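CAPÍTULO 6
Manipulación de recipientes: de la demostración a la especificación

6.1 Punto de partida: una jornada de puertas abiertas

Los capítulos anteriores han tratado la cinemática del brazo y el modelo de contacto como problemas separados. En este se abordan juntos, y para ello se toma como caso de estudio una jornada de puertas abiertas celebrada en diciembre en el laboratorio de simulación de Brurnico. El programa de la visita constaba de una sesión de mañana, dedicada a la celda física, y de una sesión de tarde, dedicada al entorno simulado en el que se ensayan las tareas de agarre antes de transferirlas. El capítulo se ocupa de la segunda.

La sesión de tarde comenzó a las 15:30 y la dirigió la ingeniera Sun-ja Kwak, responsable del módulo de planificación. La tarea propuesta a los asistentes pertenece a una familia conocida: aproximar una pinza de dos dedos a un recipiente abierto, situado sobre una mesa, y establecer contacto con él sin desplazarlo de forma apreciable. El enunciado es breve, pero contiene casi todas las dificultades que interesan en este curso. Un recipiente abierto admite al menos tres modos de agarre – por el borde, por la pared exterior y, si existe, por el asa –, y cada uno impone restricciones distintas sobre la orientación de la muñeca.

6.2 El agarre por el borde

En el agarre por el borde, un dedo se introduce en el recipiente y el otro permanece fuera, de manera que la pared queda entre ambos. La fuerza necesaria es pequeña y la apertura de la pinza también, lo que permite trabajar con recipientes cuyo diámetro excede la apertura máxima. El inconveniente es geométrico: el plano de cierre debe ser aproximadamente perpendicular a la pared en el punto elegido, y ese plano cambia cuando el recipiente está volcado.

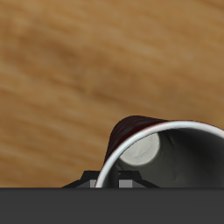

La tolerancia angular admitida en Brurnico para este modo es de ocho grados. Por encima de ese valor, los dedos entran en contacto con el borde en un solo punto y el recipiente tiende a girar. El fenómeno se acentúa en recipientes de pared delgada, cuya rigidez depende en gran medida del propio borde: una fuerza aplicada fuera de él deforma la pared antes de que se alcance el rozamiento requerido. El modelo de contacto del capítulo 4, que suponía cuerpos rígidos, deja de ser suficiente y debe completarse con un término de flexibilidad local.

Dae-han Ko, que presentó los resultados numéricos, resumió la campaña en cifras. Se habían ejecutado 3.143 episodios con recipientes de distinta forma y en posiciones iniciales aleatorias. De ellos, 2.568 terminaron con un contacto válido en ambos dedos. El resto se distribuye entre errores de aproximación, contactos unilaterales y episodios interrumpidos por el supervisor al superarse el límite de par en la muñeca. Conviene advertir que «contacto válido» no equivale a «agarre estable»; la distinción se formaliza en el apartado 6.5.

6.3 Selección del objetivo y posición de espera

Cuando hay más de un recipiente sobre la mesa, el planificador debe resolver un problema previo: cuál de ellos es el objetivo y desde qué configuración se inicia el descenso. El software empleado en la visita, denominado Aravby, separa ambas decisiones. La primera se toma a partir de la instrucción de la tarea; la segunda, a partir de un mapa de alturas del área de trabajo.

La posición de espera es la configuración, con los dedos separados, desde la que todos los objetivos posibles son alcanzables sin invertir el codo. Su altura se fija de modo que la envolvente de la pinza no interseque ningún objeto en una rotación completa de la muñeca. Los elementos altos cercanos al área de trabajo reducen el conjunto de orientaciones admisibles y deben incluirse en el mapa aunque nunca vayan a manipularse.
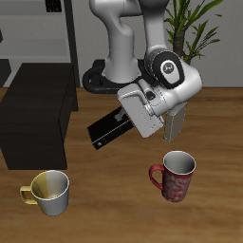 El asa merece un tratamiento aparte. Para el agarre por la pared exterior constituye un obstáculo, y el planificador excluye el sector angular que ocupa más un margen a cada lado. Para el agarre por el asa, en cambio, es la única región de interés, y su orientación determina el acimut de la aproximación. Kwak indicó que la versión anterior de Aravby trataba el recipiente como un cilindro y que esta simplificación explicaba una parte considerable de las colisiones registradas en la primera campaña – 1.140 episodios, todos ellos descartados del conjunto final.

6.4 Observaciones de los asistentes

En el turno de preguntas se plantearon dos cuestiones que se retoman en los ejercicios. La primera, formulada por un técnico de la firma Holtel, se refería a la oclusión: durante la fase final, la propia pinza puede ocultar parte del borde, y la estimación de la pose debe apoyarse en observaciones anteriores. La segunda se refería al coste de cálculo del término de flexibilidad. Ko respondió que solo se activa por debajo de una distancia umbral entre dedo y pared, y que fuera de ella se mantiene el modelo rígido.

A lo largo del capítulo se utilizará la notación siguiente: d designa la apertura de la pinza; θ, el ángulo entre el plano de cierre y la normal a la pared; F, la fuerza de cierre; y k, la rigidez local del borde. Salvo indicación contraria, los ángulos se expresan en grados. El lector que no haya trabajado el apartado 4.3 debería hacerlo antes de continuar con la deducción de la condición de contacto bilateral.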